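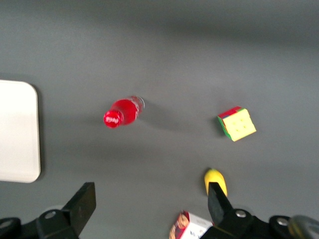
How to sort out a table of odds and ends (and keep it sorted)

By Baiba Kairys
Posted 03/02/2021

Every house I have ever lived in has had one surface where small things go to rest. In our flat on Skaltgate it was the end of the kitchen counter, and before that, when I was still sharing with my sister, it was the top of the piano, which meant that playing anything at all began with moving a heap of batteries, sweets and hair grips on to the stool and then having nowhere to sit. I have become fond of sorting these heaps over the years. It is a pleasant job for a wet afternoon, it costs next to nothing, and children will join in quite happily if you let them choose where something lives.

What you need

A clear table, the plainer the better
One shallow tray with a low rim
Two or three smaller boxes or tubs (shoe boxes are fine)
A damp cloth and a dry one
A pen and some sticky labels
A cup of tea, which I do consider part of the kit

Step 1: Clear the table first

I know you want to get going, but do please start with a completely bare surface and give it a wipe. A plain grey or white top is lovely for this, as small bright things show up so well against it. If your table is patterned, put a plain sheet over it and tuck the corners under. I used a flowery oilcloth for years and lost no end of buttons among the daisies.

Step 2: Tip everything out and spread it

Bring the whole heap over and spread it about with the flat of your hand, so that nothing is lying on top of anything else. If you have more than will fit with gaps between, do half now and half later. A crowded table makes people hurry, and when you hurry you end up putting everything back in the same drawer it came from. I once did the whole of my mother's sideboard in one go, 121 bits and pieces by her reckoning (she kept a list, bless her), and I wouldn't recommend it.

Step 3: Pick out anything with liquid in it

Little bottles come out before anything else. Check that the cap is done up, wipe the outside and stand the bottle upright in a tub of its own. Food colouring, nail varnish, bubble mixture, sauces from a takeaway – they can all make a dreadful mess if they roll about among paper and card. If you can't tell what is in one, and there's no label to help you, it goes up on a high shelf away from small hands until you have found out.

Step 4: Food next

Snacks are the things most likely to be forgotten. Look for the date on each packet, and put anything that's past it straight in the bin. Whatever is still good goes in the tray, with bags and boxes kept a little apart at first so that you can see what you have. A bag of crisps wants to go in last and sit on top, for obvious reasons, and cartons go along the side with the name facing up.

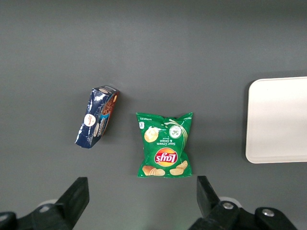
A boxed snack and a green bag of Lay's, with the tray alongside.

If a carton has gone a bit crumpled, don't fret over it. Give it a gentle squeeze along the edges to bring it back into shape and put it where it will be eaten soonest. We keep our snack tray on the second shelf of the larder, and it gets a tidy on shopping day before the new things go in.

Step 5: Toys and puzzles

Now for the nice part. Puzzle cubes, toy fruit, marbles, the small plastic animals that seem to breed under sofas – gather them all into one tub and let whoever plays with them look through it. I don't believe in making a child part with a toy on the spot. We have a box in the hall with the month written on the lid, and anything that hasn't been asked for by then can go to the Palumbo toy swap. Last time I wrote October on it, and two things were rescued in all that while.

Step 6: Small boxes

Empty cartons can be flattened for the recycling. Full ones should be opened and looked into, even if you feel sure you remember what is there. My husband found a spare key to the shed in a box that had once held plasters, 23 months after we had paid for a new lock.

Step 7: Label and put away

Write your labels in big plain letters and stick them on the front of each tub, where you will see them without bending. For younger ones, draw a picture too. Then carry everything to its new place straight away, while you still have the energy.

Keeping it up

I leave one small dish on the counter for things that come out of pockets, and I empty it before bed. A bigger dish only holds more. On weeks when I forget, it takes a few minutes to put right, and I have the radio on while I do it.

If you have a whole room to tackle, you may like my page on the Sastum shelves we put up in the box room, where I go into measuring and fixings in a good deal more detail.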